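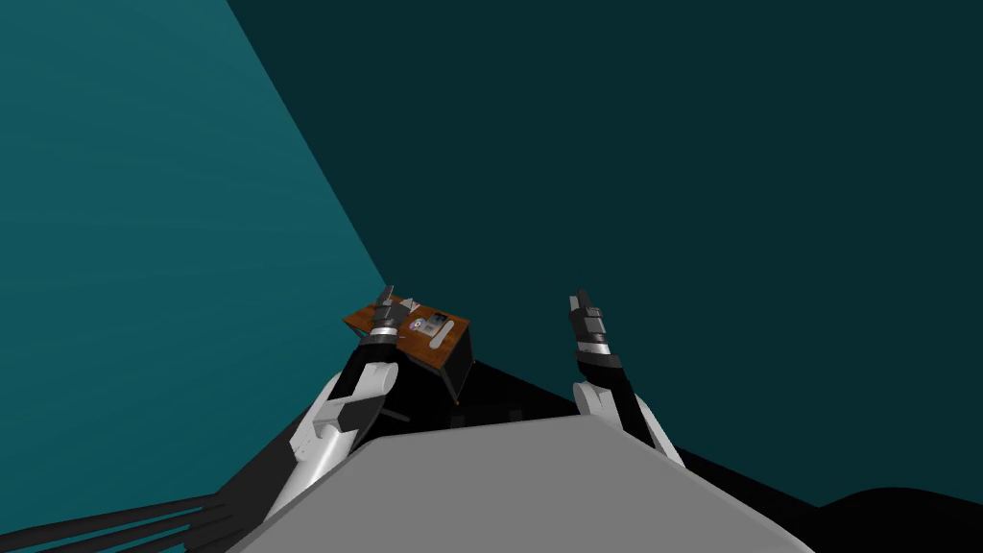

Two shades of teal meet at the corner of a computer-rendered room.

Brutham adopts contrast rule for paint in public buildings

The city of Brutham will require a measurable difference in lightness between adjoining painted surfaces in its libraries, clinics and offices under a new interior finishes standard approved Thursday. The standard takes effect in February and applies to any repainting job that covers a full room or corridor.

The document replaces a color schedule that listed approved paints by manufacturer name and catalog number. Several of those paints are no longer sold, and contractors had been submitting substitutes one at a time for approval. The new text drops brand names and sets limits by light reflectance value, or LRV, a scale from 0 to 100 that describes how much visible light a surface reflects. Black sits near the bottom of the scale and bright white near the top.

Under the standard, ceilings in occupied rooms must have an LRV of at least 82. Floors and the walls next to them must differ by at least 20 points. Where two walls of one room are painted in different shades, the difference between them must be at least 15 points if the corner projects into a walking route. Inside corners are exempt, and so are storage rooms, plant rooms and stairwells with existing tile.

Door frames are handled separately. A frame must contrast with the wall around it, but the door leaf may match either one. An earlier draft required contrast on all three elements. That was removed after the facilities department reported that it could not be met with the factory-finished doors already installed in most city buildings.

"The old schedule told you which can to buy," said Hidayah Rondonuwu, who manages building finishes for the city. "If the can changed, we had no way to say whether the replacement was close enough. Now there is a number on the submittal and we can check it."

Rondonuwu said the department had looked at setting limits on hue as well and decided against it. Two colors that look quite different under showroom lighting can have nearly the same LRV, she said, and a person with low vision may be unable to tell them apart in a dim hallway. A pale green wall beside a pale pink one is a common case. Two shades of a single color can be easier to separate, provided the gap in lightness is large enough.

The rule does not tell departments which colors to use. Library branches may keep their existing palettes if the measured values comply, and the standard includes a blank worksheet for recording them.

Measurement method

Values are to be taken from a dry sample, using two coats over the primer named in the job specification. Published figures from the manufacturer will be accepted for flat and eggshell finishes. For semigloss and gloss, the contractor must supply a reading from a painted card, with the instrument model and the date of its last calibration written on the back.

The distinction drew most of the written comments. Gloss surfaces reflect light in one direction more strongly than others, and a reading can change depending on whether the instrument includes that component. The standard calls for it to be included. Gornalell, a paint supplier that holds the city's current maintenance contract, had asked for the choice to be left to the supplier. The company said in its comment letter that it would comply with either method but wanted the method stated on the first page. It now appears there.

Gornalell also asked whether its Lostia line of scrubbable wall paint would need to be retested. The city's reply, attached to the approved text, says that the existing data sheets are sufficient for the flat version and that the semigloss version will need cards.

Readings on walls already in place will be taken only when there is a dispute. In that case the surface must be washed and left overnight, and the lowest and highest results are discarded. The remaining readings are averaged. A result within 2 points of the required figure will be treated as passing, an allowance meant to cover differences between instruments.

Renderings

Design consultants who submit computer renderings of proposed rooms may continue to do so, but the images will not count as evidence of compliance. Screen colors depend on the display, and the lighting set up in the software may lighten one wall and darken the next even when both carry the same paint. The standard asks that each painted surface in a rendering be labeled with its LRV in an accompanying table.

The same section covers printed color boards. Boards may be used in public meetings. They must be marked "not for color approval" in type large enough to read from a seat.

First projects

The Herrera Street library is the first building scheduled for work under the new text. Its ground floor hallway was last painted in an off-white that is close in value to the vinyl flooring beside it. The library has proposed a midtone blue for the walls and will keep the floor. The ceiling there is acoustic tile and will be left unpainted, which the standard permits when the tile is less than halfway through its rated service life.

Work at the library is planned in sections so that the reading room can stay open. Hallway painting will be done after closing, and the side entrance will be used on days when the main corridor is blocked. Returned books can be left in the outside drop box as usual.

A second project, at the permit office, was moved back in the schedule. Its walls have water staining below the windows, and the leak has to be repaired before any primer goes on. The department has not set a new start time.

No separate funding was attached to the standard. The cost of sample cards falls on the contractor, and the city expects it to be folded into bids. Rondonuwu said the cards are inexpensive compared with repainting — the department redid one clinic corridor last year after a substitute paint dried to nearly the same lightness as the handrail.

Jobs already under contract will be finished under the old schedule unless both parties agree to switch. Touch-up work and graffiti removal are not covered.

The approved text, the worksheet and the comment letters are available at the permit counter. Questions about pending submittals should go to the facilities department in writing, with the building name and room number in the subject line.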